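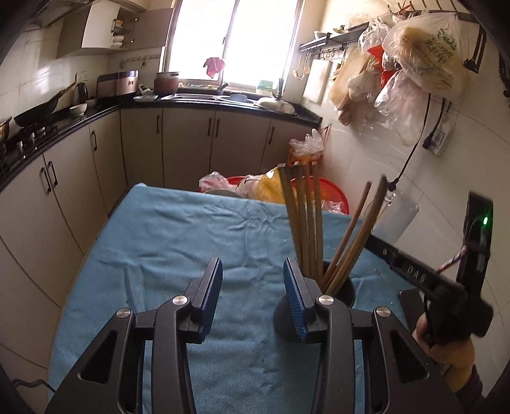

Kitchen and dining table, general view. Chopstick holder on towel in foreground, stove at far left, sink under window.

Kitchen safety check – Unit 39, Nellevcombe
Property manager: Brivdale Lettings
Date of check: 21/08/2022
Type: routine, occupied unit
Ratings: OK / Monitor / Action

1. COOKING AREA

1.1 Stove level and stable on counter – OK
Comment: No movement when pushed by hand at the front corners.

1.2 Burner parts seated correctly – OK
Comment: All lit on first attempt. Flame blue and even.

1.3 Gas hose and shutoff valve – Monitor
Comment: Hose is inside its marked service life, which ends in September. Leak solution applied at both ends, no bubbles. Replace at or before the marked date.

1.4 Pan handles turned away from the counter edge – OK
Comment: Wok on stove, handle angled up toward the wall. Keep it that way during cooking.

1.5 Clearance beside stove – Monitor
Comment: Small metal kettle and small white bowl kept on the counter next to the stove. Neither is a fire risk. Move the bowl before lighting the burners, as it can get hot enough to burn a hand.

1.6 Combustibles within 400 mm of burners – OK
Comment: None found. Cloths and paper to stay outside this distance.

2. SINK AND WINDOW

2.1 Double sink, drains and traps – OK
Comment: Both bowls filled and emptied together. No leak in the cabinet below.

2.2 Faucet – OK
Comment: Base tight. No drip after shutoff.

2.3 Window area – Monitor
Comment: Small pink cloth hanging near the middle of the window and small green container on the sill. Keep the sill clear enough that the window can be opened fully when gas is in use.

2.4 Outlets near water – Action
Comment: Outlet cover plate is loose. Tighten or replace. Trip test passed.

3. COUNTERTOP AND CABINETS

3.1 Countertop surface and joint at the corner – OK
Comment: Black top, L-shaped. Sealant at the turn under the window is intact.

3.2 Lower cabinet doors and handles – Action
Comment: One handle screw missing. Remaining doors close fully.

3.3 Heavy items set back from edge – OK
Comment: Lidded clay pot near the window is stable. Lift it by the body, not by the lid.

3.4 Countertop appliance – OK
Comment: Cord undamaged, plug fits firmly. Rated at 1,000 W. Do not share its outlet with another heating appliance.

4. TABLE

4.1 Table stable under load – OK

4.2 Table covering – Monitor
Comment: Light blue terry towel, creased, not fixed down. It can slide if pulled and take items with it. Smooth it flat before hot dishes are served, or use a non-slip mat.

4.3 Utensil storage – OK
Comment: Black cylindrical holder with wooden chopsticks. Rounded base, so stand it on a flat part of the towel. Discard any chopstick that is split or has dark spots – wash the holder at the same time.

5. ALARMS

5.1 Gas alarm – OK
Comment: Test button sounded. Label reads Ornivon, in date.

5.2 Smoke alarm – OK
Comment: Battery at 100 percent on the built-in display.

FOLLOW-UP
Action items: 2.4, 3.2. Brivdale to complete.
Monitor items: 1.3, 1.5, 2.3, 4.2. Recheck at hose replacement.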